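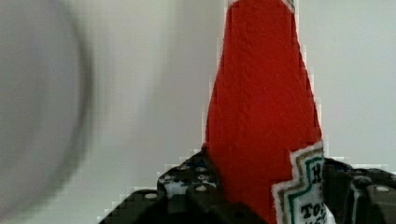
The Jencombe toy and textile fair runs over a long weekend in January, and the trade day is the Wednesday before it opens to the public. I got in on a buyer's badge from our shop and was at the doors by 9. The hall is an old bus garage on the east side of town, with a new floor and the same old heaters. Plush food was the largest group on the floor this year, more than bears and more than dogs. Ketchup in red plush, with a white cloth label patch sewn on low down, is typical of what is selling: one strong color, a shape a child knows from the kitchen table, and very little trim. Buyers I talked to said anything with loose parts is getting harder to place.

Parking was $9 and the lot filled early. There were 194 stands on the printed plan, though several at the back were still being put up at lunchtime. The map had rows F and G switched, so I walked past the Rovine stand twice before I found it.

Rovine makes pile fabric and does not sell finished toys. They had swatches on rings, sorted by pile length, and the shorter ones shed less when I rubbed them. The minimum order is 60 yards per color, down from last year. Dark green and brown are on a long wait. I took the price sheet and a card.

Khunthong is a small sewing workshop run by Pongsak Nuchit. He had two machines set up on the stand and was closing seams on stuffed fruit while he talked. His smallest run is 1,000 pieces, and he will split that between two designs if they use the same fabric. He showed me how he turns a narrow piece right side out with a steel rod, and why he leaves the opening on the side seam and not at the base. A gap in the base tends to pull when the toy is set down hard. He also said he has stopped using glued felt eyes and embroiders all of them now.

After lunch I went to a talk on safety labels by Ka-ming Chang. It was dry but useful. Most of it dealt with where the fiber content tag goes and what to do when a supplier changes the filling partway through an order. The handout is worth asking for if you missed it.

Nameck had the stuffing. They had open bins you could put your hand into, including a recycled fill that felt lumpier than the standard one and costs more. I passed on it for now.

Food at the fair was one coffee cart and a sandwich counter that ran out before 2. Bring your own. The shuttle back to the train station leaves from the side door, not the front.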